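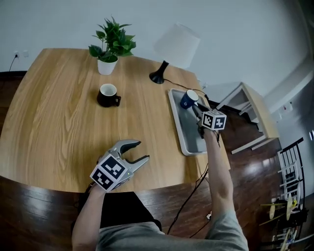 Tak Ballot Tabulator
Korkimano | Membership Voting Equipment

Overview
Specifications
Supplies and accessories
Service

The Tak is a tabletop tabulator for paper ballots returned by mail or cast at a meeting. It is intended for union locals, staff associations and bargaining units that hold contract ratification votes, officer elections and strike authorization votes on paper and need a count that can be checked by hand afterward.

The unit reads marked ovals on ballots printed from a Fison template. It does not read handwriting, signatures or write-in names. Ballots with a mark in the write-in area are sent to the review tray for manual handling.

Overview

Ballots are loaded face up in the input hopper with the notched corner to the rear. The unit reads both sides in one pass and sorts each ballot to one of two trays, counted or review. A ballot goes to review when it is blank, overmarked, torn across a timing mark, printed from the wrong template, or fed together with another sheet. The reason code is printed on the batch tape next to the sequence position.

No ballot in the review tray is included in the totals until it has been resolved. Resolution is entered at the keypad by two key holders acting together. Each holder has a separate physical key, and the unit will not open the resolution menu with only one inserted. Replacement keys are supplied in pairs with a new lock cylinder.

The Tak has no wireless hardware. Results leave the unit on the printed tape or on the supplied memory card. The card is written once, at batch close, and cannot be reopened by the unit.

Voter eligibility is outside the scope of the equipment. The outer return envelope should be checked against the membership roll before the inner secrecy envelope is opened. The Tak handles only the ballot itself and prints nothing on it, so a counted ballot cannot be matched to its position on the tape once the stack has been disturbed. Organizations that need ballot-level audits should order the imprinter option and confirm first that their own election rules allow it.

Contract ratification votes

A standard ratification ballot has one question and two positions, accept and reject. The template leaves space for the full text of the question. Where an agreement is voted on by section, for example with pay scales, hours and class size put to members separately, up to seven questions can be placed on a single sheet.

Separate units or classifications voting on the same agreement can be tabulated on the same machine if each has its own template code. Totals are printed by code and then combined. If results must be kept sealed for one unit until another has finished voting, close the batch without printing and leave both keys turned to HOLD. The totals stay in memory and are not shown on the display.

Required majorities are not calculated. The tape shows votes for each position, blanks, spoiled ballots and total sheets. Whether blanks count toward the total is a matter for the organization's bylaws.

Officer elections

Plurality contests and vote-for-several contests are supported. Ranked ballots are supported only with the Fison Ranked module, which adds transfer tables to the printed report. The module must be installed before the election file is loaded. Installing it afterward erases the file.

Candidate names may be rotated across ballot versions. Each version takes one template code.

Specifications

Model: Tak, tabletop
Read rate: 60 ballots per minute, letter size, single stack
Ballot sizes: letter and legal, not mixed in one batch
Ballot stock: uncoated, white or pale tint, supplied by Korkimano or printed to the Fison paper sheet
Marking: black or blue ballpoint, soft pencil. Felt-tip pens may show through and cause overmark rejects.
Contests per sheet: 7
Output trays: 2
Batch memory: 1,144 ballots, after which the batch must be closed and a new one opened
Display: monochrome, text only
Printer: thermal, internal, batch tape
Data output: write-once memory card
Power: standard grounded wall outlet, detachable cord
Battery: internal, holds totals during power loss, does not run the feed
Operating position: level surface, away from direct sunlight on the input hopper

The read rate applies to flat ballots. Ballots that have been folded for mailing should be unfolded, stacked against the fold and left under a weight before loading. A double fold slows the feed and raises the number of sheets sent to review. The Fison mail template places the fold line between contests so that no oval falls on the crease.

Supplied with the unit

Tak tabulator
Power cord
Two key sets, tagged A and B
Test deck, prefilled, with expected totals sheet
Thermal tape, one roll
Memory cards, one pack
Dust cover
Operator guide

Supplies and accessories

Thermal tape, carton. Tape fades if stored in plastic sleeves. Photocopy the result tape for permanent records.

Memory cards, pack. Serialized. Cards from other suppliers are rejected at startup.

Replacement test deck. Decks should be replaced when the corner notch shows wear.

Dimunton transit case. Hard shell with a foam insert cut for the Tak, cord and both trays. The hasp accepts a numbered seal. The older Dimunton case made for the previous model does not fit, as the review tray on the Tak is deeper.

Ballot transfer box. Flat-packed, slotted lid, seal points on all four sides.

Secrecy envelopes and return envelopes. Sold as matched sets. The return envelope has a member label area on the outside only.

Imprinter option. Factory installed. Prints a sequence number in the lower margin after the ballot has been read.

Testing before a count

Run the test deck before the first batch and again after the last, with observers present if the rules call for them. Both tapes should be signed and kept with the results. A test total that differs from the expected sheet by any amount means the unit should not be used until the read head has been cleaned and the deck run again. Cleaning instructions are inside the front access door.

Rental

The Tak can be rented for a single vote. The rental includes the transit case, the test deck and one template setup. Ballot printing is quoted separately. Final ballot wording must be received before the unit is shipped. Changes to wording after that point require a new template code and, in most cases, a new print run.

Rental units are shipped with memory cleared and a printed zero tape in the case. Return the unit with the cards removed. Korkimano does not hold ballots or result cards for customers.

Service

Warranty: two years, parts and labor, return to depot
Not covered: feed rollers, thermal print head, lost keys
Loaner unit: available during an open voting period, subject to stock

Have the serial number and the last error code ready when requesting service. The serial number is on the rear plate beside the power inlet and at the top of every batch tape.

Related items
Fison Template Editor
Fison Ranked module
Dimunton transit case
Return envelope sets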